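Repair records should follow the machine

A used desktop computer is usually sold with three facts attached: the processor, the amount of memory and the price. The buyer learns nothing about which parts were replaced, when, or why. A used car with that little paperwork would sell at a discount. I think computers should too, and that refurbishers should publish a service record with every unit.

The objection is cost. At Etalham, where I handled returns until May, a basic record took 40 seconds per unit to enter: part replaced, part number, fault reported, test run. We processed 3,289 units under that system. Of these, 136 came back within the warranty period, and in most cases the record told the technician which component to test first. Before the record existed, each return started from zero.

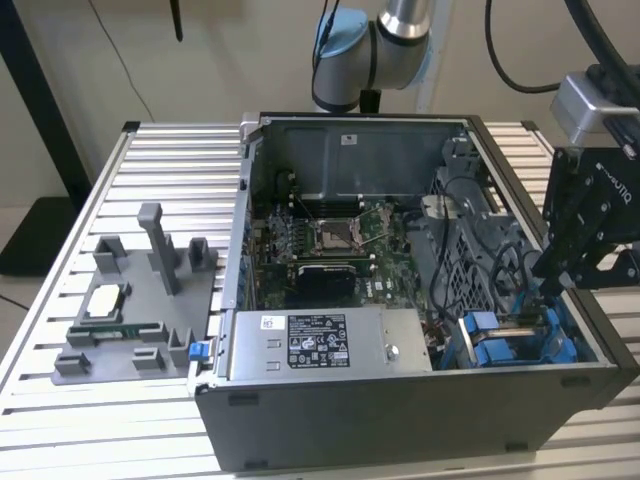 Candela Soler disagrees with me on the value to the buyer. Most customers, she argues, cannot interpret a list of part numbers, and a long list reads as a list of defects even when every entry is routine. A seller who discloses a new power supply will lose the sale to one who replaced the same part and said nothing.

She is right about the incentive. It is the reason I would not leave disclosure to individual sellers. If Zedo and Prundinau both required a record at listing, a blank one would become the warning sign, and an honest one would cost nothing in comparison.

The format matters less than people in the trade suppose. Mäkelä proposed a schema with 24 fields – far too many for a busy bench. Four would do, plus free text for the odd cases. The record should be tied to the serial number and remain readable after resale, including by a repair shop that had no part in the first sale.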